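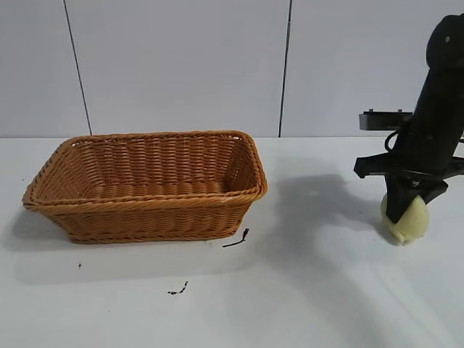
Tabletop Handling Practice Group
Minutes of the February meeting, held at Brumham, meeting room and by call
Tuesday, 10.00 to 12.40

Present: Gunnel Bakke (chair), Corrado Fabbri (Merkwood), Assunta Donati (Martinelli), Ilaria Santoro (Brumham, minutes)
Apologies: Arturo Cattaneo (Skosusthorpe). Written comments received and taken under the relevant items.

1. Minutes of the previous meeting

Accepted with one correction. Under item 4, "shall be recorded by the operator" to read "shall be recorded by the supervising operator". The term is defined in clause 2 of the draft and the shorter form had been left in by mistake.

2. Actions carried over

2.1 CF had circulated the revised list of definitions. Closed.

2.2 AD had asked Martinelli for its internal sheet on finger inspection. Received and used in item 5. Closed.

2.3 IS had renumbered the draft so that the clause numbers match the record sheets at all sites. Skosusthorpe is still printing the old sheets. Action stays open until AC confirms the change.

2.4 The glossary entry for "rest position" was not done. Carried over to GB.

3. Clause 4: preparing the work surface

3.1 The present wording asks for a surface that is "clean and suitable". CF said Merkwood operators read this in at least two ways. One shift wipes the table before each session, the other only when something has been spilled. The group agreed that the wording gives no ground for correcting either shift.

3.2 AD proposed separating loose material from permanent marks. Crumbs and similar debris are to be removed before the session starts and again whenever the task item is changed. Ink marks, scratches and stains may remain if they were there when the reference picture was taken. A new permanent mark requires a new reference picture.

3.3 AC's written comment asked whether a session has to be stopped if small specks are noticed part way through. After discussion: no. The operator finishes the current attempt, notes the time, and clears the surface before the next one. The attempt is kept. Small dark specks on a white top show plainly in the wrist view and reviewers at two sites had been rejecting attempts on that ground alone. The draft gives them no basis for doing so.

3.4 Shadows were raised by CF. On a pale table the arm's own shadow can cover a good part of the surface, including the area next to the item. GB did not want a lighting clause in this edition. Agreed to add a note, without force of a requirement, that lamps should not be moved during a session and that the arm's shadow is normal.

3.5 Wording of 4.1 to 4.4 agreed as amended. IS to circulate.

4. Clause 5: containers and placing of items

4.1 The draft requires the container to be "in a fixed place". Merkwood had taken this to mean fastened down. The intention was only that it should not be shifted between the reference picture and the end of the session. New wording: "The container shall stand free on the surface and shall not be moved by hand during a session. If the arm moves it, the operator shall record this and shall leave it where it is until the attempt has ended."

4.2 Woven containers. AC commented in writing that wicker rims and gaps in the weave can catch a finger tip, and asked for smooth-sided containers only. AD disagreed. Martinelli uses woven baskets for a share of its work and has no wish to give them up. GB asked whether anyone had a record of a finger being caught. CF had one, from Merkwood, which ended with a protective stop and no damage. Agreed: woven containers are permitted. The operator checks the rim for broken strands before use, and a basket with a broken strand standing proud of the rim is taken out of use.

4.3 Minimum spacing. A distance of 200 mm between the nearest edge of the container and the item's starting point was accepted for all sites. Skosusthorpe had asked for less on its narrow bench. AC is to say whether the bench can be turned instead.

4.4 The container is to be empty at the start of each attempt unless the task sheet says otherwise. No change from the previous draft.

5. Clause 6: soft and deformable items
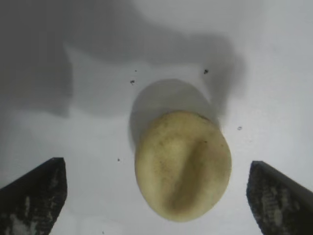
Ilaria Santoro

5.1 The group spent most of its time here. Clause 6 was written for boxes and blocks and says very little about items that give when held. CF's view was that a soft item should have a separate approach rule, a separate closing rule and its own record line.

5.2 Approach. The item shall lie between the two fingers, with clear surface visible on each side of it in the wrist view, before any downward move to the gripping height. AD asked for "centred". After some discussion "centred" was dropped, as operators would then spend time on corrections that make no difference to the grip. The requirement for clear surface on both sides stands.

5.3 Closing. The fingers shall be closed at the lower of the two speed settings. The operator shall stop closing when the item is held and shall not close further to "make sure". AD's text from the Martinelli sheet was adopted with small changes.

5.4 Pressing against the table. Corrado Fabbri described attempts at Merkwood where one finger comes down on top of a soft item and holds it to the table, with the other finger behind or beside it. He asked whether this is a fault. Three positions were put:

AD: it is a fault in all cases and the attempt should be marked as such.
CF: it is a fault only if the task sheet calls for a grip from both sides.
AC (in writing): the arm should be lifted and the approach repeated, and no judgement made by the operator at all.

The chair asked for a rule that a new operator could apply without ringing anyone. Agreed text: "Where a finger presses the item against the surface, the operator shall stop the downward move. The arm may be moved sideways only after it has been raised clear of the item. The attempt shall be recorded under code P." Whether code P counts as a fault will be settled for each task on the task sheet. AD asked for her preference to be noted.

5.5 Condition of the item. Creases, dents and dirt on a soft item are to be accepted between attempts within the same session. The item is replaced when it splits, when it sticks to a finger after opening, or at the end of the day. GB asked whether dirt should have a limit. AD said any limit would have to be judged by eye and would be argued over. No limit set.

5.6 Condition of the fingers. Pale marks on the gripping faces may be dust or may be wear, and they are hard to tell apart on camera. The faces are to be wiped with a dry cloth at the start of the session. Marks that stay after wiping are recorded as wear. The faces are changed when the ridges can no longer be felt with a fingertip. The arm shall be in the rest position with drive power off while this is done.

6. Clause 8: cables and fixings on the arm

6.1 A loop of cable at the wrist is allowed and in most cases needed. The draft gave no way to check it. Agreed: the arm is taken slowly through its full range once before the first attempt, with the operator watching the loop. The cable must not tighten, and must not hang lower than the finger tips in any position used by the task.

6.2 Screws on brackets and camera bars are checked by hand, with the correct key, weekly. CF asked for daily. Not agreed; the daily check remains visual.

6.3 Brackets made on site need a drawing with a number. Merkwood has several without. Action on CF.

7. Records

7.1 IS reported on the trial of the new record sheet. The three sites returned 3669 attempts in the trial period. Of these, 423 had no entry for surface condition, and 207 had an entry for finger condition that did not match any code in the draft. Most of the unmatched entries were free text such as "ok" or "as before".

7.2 Agreed to add "no change" as a permitted code for finger condition. Surface condition stays compulsory and the sheet will not be accepted without it.

7.3 CF asked if code P could be applied to past attempts. GB: no. Codes apply from the date of issue and older records are left as they are.

7.4 Retention period for wrist camera recordings. Martinelli and Brumham have different rules and neither could be changed at this meeting. Deferred.

8. Any other business

8.1 AD asked that the stop button be added to the reference picture, as its place differs from bench to bench. Agreed in principle. It may need a second picture.

8.2 The Skosusthorpe site visit is to go ahead once the bench question under 4.3 has been answered.

9. Actions

GB: glossary entry for "rest position".
IS: circulate clauses 4, 5 and 6 as amended; add the "no change" code to the sheet.
CF: bracket drawings for Merkwood; short note on code P with two worked cases.
AD: send the final Martinelli wording for closing speed.
AC: confirm new record sheets in use; reply on turning the bench.

Next meeting at Merkwood, date to be set by the chair. Comments on these minutes to IS before the draft is circulated.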